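Casual Floor Sanding and Finishing Hand
Truletti Floors, Tamcombe

Truletti Floors is looking for a casual worker to join our small crew from November. We sand, repair and recoat timber floors in houses, halls and shops in Tamcombe and out as far as Rumen.

The job is 18 hours a week to start, mostly mornings. More hours are likely over summer when the schools are closed.

You will:
move furniture and lift old carpet
punch nails and fill gaps
run the edger once you have been shown how
keep the colour samples and the van in order

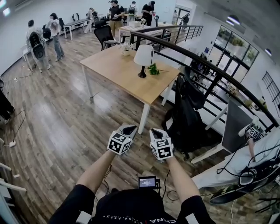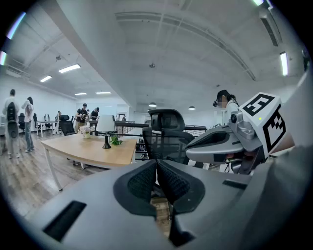

Wood floor in both photos.

You need a current driver's licence and your own steel-capped boots. You should be able to kneel for long stretches and carry 18 kg up a flight of stairs. Trade experience is welcome but we will train the right person. If you have asthma or react to solvents, please talk to us before you apply.

Pay is at the casual award rate, with travel paid for any job more than 63 km from the depot. Dust masks and ear protection are supplied. There is a paid trial of 5 days.

Send a one-page letter and two work references to the Truletti office, 100 Odoi Street, Tamcombe, or drop them in at the front counter. Applications opened 2026-05-15 and will stay open until the position is filled.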